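Notes for week five: Hanging Things Up, or the Backdrop and What It Does
Stagecraft for Small Rooms, handout prepared by Veronica Filip

Welcome back, everyone, and thank you for the lovely questions after last week's session on borrowed furniture (I've answered the one about the piano at the very end, so hang on for that). This handout covers what I said in class about backdrops, plus a good deal that I meant to say and didn't, as I spent far too long on the curtain story. You don't need to memorize any of it. Read it with a pencil, cross out what doesn't apply to the room you're working in, and bring it along to the workshop.

## Why we start with the back wall

When people are given a room and told to put on a play in it, they nearly always start with the floor. Where will the actors stand, where does the sofa go, can we get the table through the door? These are good questions and we'll come to them. But the audience spends the whole evening looking at the back wall, and if that wall has a thermostat, a fire notice and a faded rectangle where a poster used to be, then your play is set in a room with a thermostat, a fire notice and a faded rectangle.

My own teacher, Vinzenz Mösli, used to make us sit in the worst seat of the house and say out loud everything we could see that didn't belong to the story. It took ages and we hated it. I still do it in every new room, and I'd like you to do it before the workshop, in whichever room you've chosen for your short scene. Write the list down, and keep it, as we'll be using it again when we get to lighting.

## Picking a cloth

Most of you will end up with black, and there's no shame in that. Black cloth takes light away from itself and gives it back to the actors' faces, it goes with every costume, and it forgives a great many sins in the sewing. Gray is gentler and a bit sadder. Dark blue is beautiful under warm light and goes muddy under cool light, so test it before you buy the full length. White is hard work: it picks up every shadow, and unless shadows are what you want (for a puppet piece, say, they may be exactly what you want) I would leave it for your third or fourth show.

A few words about weight. Heavy wool serge hangs like a dream and costs like one too. Cotton is cheaper, lighter and easier to wash, but it creases if you so much as look at it. Polyester sheds its creases quickly, though some kinds have a shine that shows up the moment you turn on a lamp. Whatever you choose, hold it up in the actual room, under the actual light, and walk to the back row to look at it. And please ask whether it has been treated for flame. Every hall has its own rules about this and you want to know them before the cloth is cut, not on the afternoon of the show.

## Flat or full?

In class I talked about fullness, and I saw some puzzled faces, so let me try again more slowly. Fullness is how much extra width you give the cloth compared with the space it has to cover. A cloth stretched to exactly the width of the wall has no fullness at all. With 100 percent fullness you're using twice the width of the wall and gathering it into folds.

Flat cloth is for things you want to paint, pin or project on. Full cloth is for hiding a wall and letting the eye rest. The trouble comes in between, when a cloth is a little too wide to lie flat and a little too narrow to make proper folds, and then it sags and puckers in ways that look accidental. If you find yourself there, decide which way you're going and push it further that way.
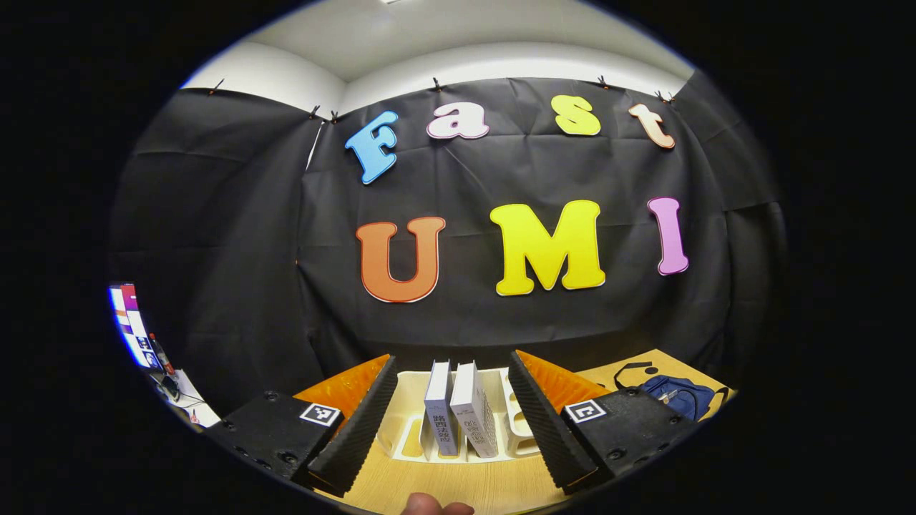

Lettering is the other thing that changes the sums. The minute you put a word on the back wall, the audience will read it, and they'll go on reading it all through your tender second scene, whether you like it or not. So ask what the word is doing. A title for a children's matinee, a shop sign, the name of a town at a railroad station: these all earn their keep. A word that only tells us what we'd have understood anyway is better taken down.

Size matters less than contrast. Pale or bright letters on a dark ground can be read from a long way off, and a thin border helps the edges stay crisp when the lights are low. Give the letters plenty of room to breathe and don't worry if they aren't standing in a perfectly straight line, as a slight tilt here and there can look friendly. For a courtroom drama, of course, get out the spirit level.

## Getting it to stay up

I promised you the curtain story in writing, so here goes. In May of 2000 I was working with Arturo Parisi on a little comedy called *Isness*, in the upstairs room of the Neagu, a café that had kindly let us push all its tables to one end. Arturo had hung the backdrop himself, from a length of washing line, with a knot at each end that he was very proud of. We'd rehearsed for 17 days with that line and it had held beautifully. On opening night we had a full room and all the windows shut, and halfway through the proposal one knot slipped and the whole backdrop came down over Raluca Oprea, who carried on proposing from underneath it. She got a round of applause. The rest of us got a lesson in line tension.

What I took from that evening I can give you quite briefly:

- Fix the top edge at many points. The cloth's weight is shared, and losing one fixing won't lose you the show.
- Start from the middle and work out to the sides, or you'll arrive at the far end with a yard of spare cloth and nowhere to put it.
- Put the fixings closer together than you think you need to. Wide gaps make the top edge droop in scallops.
- Never hang anything from a sprinkler pipe, a light fitting or a ceiling tile. Please underline this one.
- Give the cloth a gentle tug at each fixing before anyone stands under it, and do it again before the audience comes in.

For creases, hang the cloth the night before if the room is yours overnight. If it isn't, a hand steamer and some patience will get you most of the way, working from the top down. Roll your cloth on a cardboard tube for storage instead of folding it and you'll save yourself roughly half the steaming next time.

## Turning a corner

Luminița Husar asked whether a backdrop has to stop where the wall stops. It doesn't at all! Carrying the cloth around a corner and a little way along the side wall is a fine trick in a small room, especially when part of your audience sits at an angle and would otherwise be looking straight past the edge of your set. It also makes the playing area feel held. The only caution is sound. Soft cloth on two sides will swallow the ends of quiet lines, so have somebody sit at the back and listen while the actors run their softest page.

## For the workshop

Please bring your list from the worst seat, a sketch of your back wall with its measurements, and a piece of whatever cloth you're considering, big enough to hang from two hands. We'll be working in groups of 5. If you have a copy of *Flesent*, the short play we read in week two, bring that as well, because we'll be using its kitchen scene for practice.

And the piano. Yes, you may leave it on stage, and yes, you may throw a cloth over it, but somebody in the audience will spend the evening wondering when it's going to be played. I'd let one of your actors put a vase on it in the first minute and be done.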